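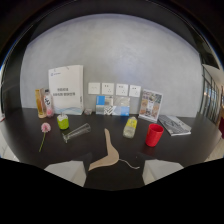 Questions fréquentes — Visiter l'exposition Frauke Teuber

Temps de lecture : 2 minutes

Quelles œuvres sont présentées ?
L'exposition réunit des gravures, des carnets et plusieurs grands formats sur papier de Frauke Teuber. Les pièces proviennent de la collection Stüber et de l'atelier de l'artiste. Les carnets, sensibles à la lumière, sont présentés par rotation.

Quel est le tarif d'entrée ?
Le plein tarif est fixé à 8 euros, le tarif réduit à 5 euros. L'entrée est gratuite pour les visiteurs de moins de 18 ans, sur présentation d'un justificatif. Les billets ne sont ni repris ni échangés.

Faut-il réserver ?
La réservation est recommandée pour les visites individuelles et obligatoire pour les groupes. Les demandes de groupes sont adressées par écrit au service des publics de la galerie Pellonar.

Les photographies sont-elles autorisées ?
Oui, sans flash ni trépied, pour un usage strictement privé. Toute publication requiert l'accord préalable de la galerie.

Existe-t-il un catalogue ?
Le catalogue, publié aux éditions Clovard avec un essai de Sabine Steinbach, est disponible à l'accueil. La version allemande est épuisée — une réimpression est prévue en février.

Les œuvres sont-elles à vendre ?
Les œuvres exposées ne sont pas proposées à la vente. Une estampe à tirage limité peut être commandée à l'accueil, dans la limite d'un exemplaire par personne.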